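Clillen cotton apron, a review after one summer

3 min read

I bought the Clillen apron in June, in the kitchen shop at Grasville, because my old one had lost its neck loop. I cook for my family most evenings and I bake bread, so an apron is for me a working thing and it must survive the washing machine.

The cloth is heavy at first and a little stiff. After 10 washes it became soft, and the colour stayed almost the same. The pocket is wide enough for a phone and a tea towel. What I like most are the straps – they are long, so I can cross them at the back and tie them in front.

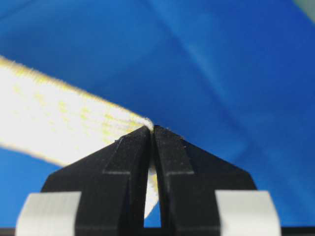
A long cream strap on a blue background.

My brother-in-law Gerardo Fabbri is much taller than me and he can also tie it without trouble. He has the Mudaliar apron at home, with a metal buckle, and he says the buckle scratches his neck.

The small tea towel which you can buy with it I use less. It dries glasses well enough, but it shrank in the first wash.

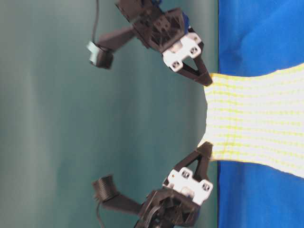 Is it worth the money?

I paid 67 dollars for the set. For an apron this is a lot, and I would rather buy it without the towel. The stitching at the pocket is still good. One strap end started to open and I had to sew it by hand.

I give it four stars of five.

Subscribe to our newsletter and get new reviews in your inbox.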